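The spice jars come out of the cupboard

When I moved to Prekton, I brought two suitcases and one small bag of dried oregano from my mother's kitchen. The bag is gone many years ago, but I still think of it whenever I put the food things in order, as I did this week. It is November, it gets dark early, and I find it a good month for opening cupboards and asking what is inside.

My kitchen is narrow. It has one deep cupboard, and everything goes to the back of it and stays there. The cupboard is 62 centimetres deep, and my arm is a little shorter than that. For a long time I kept the spices in it with the flour, the rice, the tins of fish and the tea. To cook a simple tomato sauce I had to take half of it out and then put it back again while the onions were becoming too brown.

So I decided to empty it and to use the low slatted shelf on the table. It is a plain thing in pale wood, two legs and a flat top, and I bought it in Kardale with the idea of putting plants on it. The plants did not like it there, or perhaps I did not water them enough. Now it can be useful in another way: small things can stand under it, and other things in front.
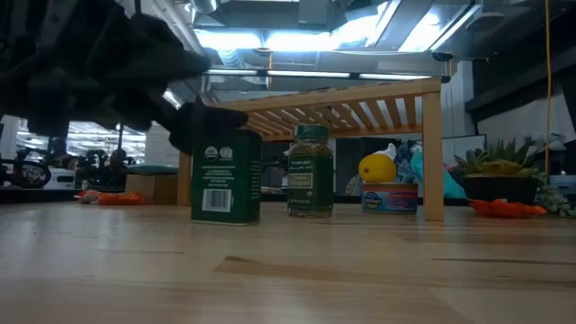

6 min read

I began with the tall green tin, because it is the tallest thing I own in this category and it decides where the others can go. Tall things at the back is the usual advice. I tried this in the cupboard and it is good advice if you can see over them. On a table I prefer the tall thing at one side, like a bookend, and the jars next to it. The oregano stands beside it now, and I can read its label from my chair.

The can of tuna went under the shelf. I put the yellow lemon-shaped thing on top of it, and I must say it looks very cheerful there. There are also some cloths under the shelf, one turquoise and one with a blue pattern, and these I have not folded yet. I know that a cloth does not belong with food. In my kitchen there is always one cloth too many, and it has to live somewhere until washing day.

I left the succulents at the right side of the table. The one with the spiky leaves, green with yellow at the tips, has been with me through two flats and it asks for very little. I gave it a quarter turn, as I do each time I clean.

Now, the oregano. I want to write a little more about it, because it was the reason that I sat down in the middle of the work and did nothing useful for the length of one cup of coffee.

In my mother's house oregano did not come in a jar. It came as a bunch, tied with string, and it hung on a nail by the window. When she needed some, she held the bunch over the pot and rubbed it between her hands. The leaves fell in, and also some stems, and we children took the stems out of our soup and put them on the side of the plate. When I first bought oregano in a shop I found it too clean. There was nothing to take out.

I have become used to the jar. Still, I am careful how I use it. I never shake it directly over a hot pot, as the steam goes up into the glass and the herb becomes one lump. I pour a little into my palm, close the jar, and rub it with the thumb of the other hand. The smell comes at that moment. If the smell does not come, the herb is too old and you can add as much as you like, it will taste only of hay.

I did this test with all the jars. The marjoram was hay. The thyme was still good, which surprised me. There was a packet of bay leaves from Dadeo, the little shop near the tram stop, and I had written "open first" on it with a pencil, and then I had opened a different one. The oregano passed.

While I had the jars out I also did something I almost never do, and I read the labels. I mean the whole text on them. We look at the name of a spice and at nothing else, and sometimes there is a small story printed there.

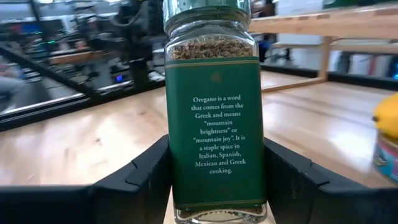 "Mountain brightness" or "mountain joy" – from the label of the oregano jar.

I did not know this about the word. The label says it comes from the Greek, and then it lists the cooking where oregano is a staple: Italian, Spanish, Mexican and Greek. I read it two times, the second time aloud. English is not my first language, and I like it when a word opens and there is another word inside. For "joy" I would have no argument. For "brightness" I had to think a little. Dried oregano is olive green and brown, and not bright at all to the eye. But put it on a slice of tomato with salt and oil and I believe I understand.

After the coffee I continued. I will write down how I arranged things, perhaps it is useful for someone with the same kind of cupboard.

What I use every day stays on the table: oregano, salt, pepper, paprika. What I use once in a week goes at the front of the cupboard, in a shoe box without its lid, so that I can pull the whole box out like a drawer. What I use for baking goes to the back, in a second box, with a piece of ribbon through a hole in the front. I pull the ribbon and the box comes. This I learned from a library book on small kitchens by a writer called MacKinnon, and it is the only idea from the book I have kept. The others needed a drill.

I threw away 7 jars of old spices. Not the glass, of course. I soaked the jars in warm water for one night and most labels came off by themselves. For the ones that stay sticky, a little cooking oil on a cloth works well if you give it ten minutes. The empty jars will be for seeds and buttons.

The oregano jar will keep its label when it is empty. I have decided this already.

In the evening I made the tomato sauce, and here is how, for those who asked me last time. Take 300 grams of ripe tomatoes, or a tin of them at this time of the year, one onion, one clove of garlic, and olive oil. Cook the onion slowly until it is soft. Add the garlic, then the tomatoes and a pinch of sugar, and leave it on a small flame with the lid half open. I leave mine for 46 minutes, only because that is how long my radio programme lasts. The oregano goes in at two moments – half of it with the tomatoes and the other half at the end, rubbed in the hand, when the flame is already off.

I ate it with bread, at the corner of the table. The cloths I will fold tomorrow.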